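Flikura Help Desk
Ticket 3178: Voice history on Haltard speaker shows recordings from when we were out
Status: Closed
Opened by: Juniper Abernathy
Handled by: Fedir Hutsuliak, Sobia Butt
Product: Haltard kitchen speaker, Flikura phone app

Juniper Abernathy, first message

Hello there, and thank you in advance to whoever picks this up. I'm going to give you the whole story because my daughter tells me support people would rather have too much than too little.

We have had the Haltard in our kitchen for a couple of years and we're very fond of it. It does the timers, the radio and the shopping list, and my husband asks it about baseball more than is healthy. I was reading a news story last week about police asking for recordings from one of these speakers, and it got me wondering what ours had kept. So on Friday I sat down with a cup of tea and opened the voice history in the app for the first time ever, and my goodness! There were 546 clips in there. I expected some, of course, but what bothered me is that a good many are marked with times in the middle of the day when we're both at work and the house is locked up.

Most of the daytime ones say "Audio not understood" and when I press play I get a few seconds of nothing much. One of them has a bit of a man's voice on it and I don't mind telling you that gave me a turn. I played it over and over and I can't make out what he's saying. It isn't my husband.

What I'd like to know is whether somebody else can be using our speaker, whether the speaker is listening all day long, and how I get a proper copy of all this before anything gets deleted. I don't want to press the wrong button and lose it.

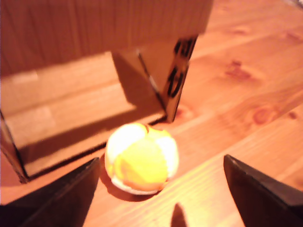 I should add that I did already try the export button under Privacy. It thinks for a minute and then tells me "Request could not be completed, try again later." I have tried again later, quite a few times, before breakfast and after supper both.

Thank you kindly,
Juniper

Fedir Hutsuliak, Flikura support

Hi Juniper, thanks so much for writing all of that out. Your daughter is right, we do like the long version. I can quite see why a strange voice in an empty house would rattle you, so let's take that one first.

Please don't delete anything just yet, and please don't reset the speaker either. A reset won't remove the clips from your account, but it will clear the small log on the speaker itself, and I'd like to look at that.

Could you do the following for me whenever you have a quiet moment?

1. In the app, open Settings, then Household, then Signed-in Devices. Write down every phone, tablet and speaker you see there, including any you think are old or dead.
2. Go to Settings, then Speaker, then Clock and Region, and tell me what time zone is showing.
3. Open the clip with the man's voice, tap the three little dots and choose Clip Details. There is a line called "Wake score" and one called "Source." Copy both of them into your reply.
4. Tell me if a TV or radio is ever left on for company, or for a pet.

About your other worry: the speaker listens for its wake word all the time, but it does that inside the speaker, and it only sends a clip to your account when it believes it heard the word. It does get that wrong now and then, and those wrong guesses land in your history just like the real ones.

Warmly,
Fedir

Juniper Abernathy

Well, I've done my homework. The devices are my phone, my husband's phone, the kitchen speaker, and one called "Drosteck tablet" that I had to think about for a good ten minutes. We gave that tablet to my nephew two Christmases ago! I had no idea it was still attached to us.

Time zone says Pacific. We moved from Oregon to Ohio in May and I suppose it never noticed.

The clip says Wake score: low, and Source: Drosteck tablet. Is that what I think it is?

No TV left on, but the radio is often going while I cook.

Fedir Hutsuliak

Juniper, that is very likely your answer, and I'm glad it's a tame one. The tablet is still signed in to your household, so when it thinks it hears the wake word wherever your nephew lives, the clip is saved to your history. The fellow you heard may be him, or a friend, or a show he had on. You might give him a call, if only so he knows his voice has been turning up in your kitchen records.

The time zone accounts for a good part of the rest. Ohio is three hours ahead of Pacific, so a clip you made when you came in at five would be marked two in the afternoon.

To remove the tablet: Settings, Household, Signed-in Devices, tap the tablet, Remove. When it asks "Also delete clips from this device?" say No for now, until we have your export working. I've passed that part to Sobia, who looks after account data.

Sobia Butt, Flikura account data

Hello Juniper, Sobia here. I've read the whole thread so you won't have to repeat yourself.

The export is failing because of that same tablet. Its software is old enough that it labels clips in a format our export tool stopped reading, and the tool gives up on the entire request when it meets one. I'm sorry the message told you so little. I've run it by hand from our side and you should have an email with a download link, good for 9 days. The file has 1,043 entries, and I know that's a bigger number than you saw. The app screen lists only clips with sound attached. The export also includes the text-only records, things like "timer set" or "volume changed," where no audio was kept.

Please save the file somewhere you'll find it again before you clear anything out. If you ever do have a legal reason to hold on to recordings, or somebody has asked you to, leave the account alone and speak to a lawyer first. Once clips are deleted I can't get them back for you.

Juniper Abernathy

Sobia, it came through, and it opened on the first try. My nephew laughed so hard he had to put the phone down. It was his roommate, Virk, shouting at a video game. He is mortified and sends his apologies to the kitchen.

I've taken the tablet off and fixed the time zone. Could you tell me how to stop it keeping so much from here on? I don't mind it remembering the grocery list but I'd just as soon it forgot the rest.

Fedir Hutsuliak

Gladly! The settings you're after are all under Privacy, and I've written them out in the order you'll meet them on the screen. Anum Minhas on our help pages team asked if she could use the list for other customers, and I hope you don't mind that I said yes.
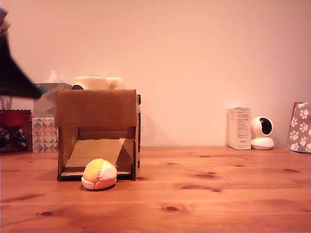 Settings to keep less voice history

Keep recordings for: choose 3 months, 1 month, or Don't keep. With Don't keep, the clip is removed after your request is answered. The shopping list is stored separately and stays put.

Wake word sensitivity: move it one notch toward Low. You may have to speak up a little over the radio.

Delete "Audio not understood" clips automatically: turn on.

Help improve Flikura with my clips: your choice. It's off unless you turned it on.

Microphone button: on the top of the speaker. Press it once and the light goes red, and it won't hear the wake word until you press it again.

Changes apply to new clips right away. Older ones are cleared overnight.

Juniper Abernathy

All done. I picked one month and turned the sensitivity down, and my husband now has to ask for the baseball scores twice, so we may turn it back up again before long. The daytime clips have stopped. There were two this morning and both were me.

Thank you both for being so patient. You can close this up.

Note added at closing, Treasa Mac Suibhne, support lead

Cause: former household tablet never signed out; speaker time zone not updated after a move. Export failure on older Drosteck clip labels passed to the app team as a separate ticket. Until that's fixed, customers who see "Request could not be completed" should be sent to account data for a manual export, and should be asked not to delete anything before they have the file.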